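4. Sharing the Tea Bench with Taroteo

Taroteo takes over the 3,000 cups a month we used to strain by hand, and your wrists will love it! You keep the tasting, the blending and the final say.

1. Wipe the white surface and wait for the green light.
2. Lay the strainer flat, bowl end away from you.
3. Keep the gripper open until you are ready to pick.

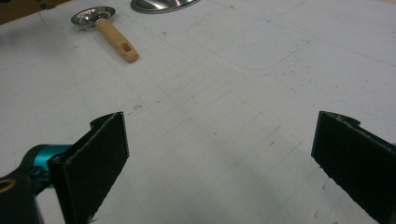
4. Press Start, then step back 2 feet.

Caution: Never reach between the fingers during a run.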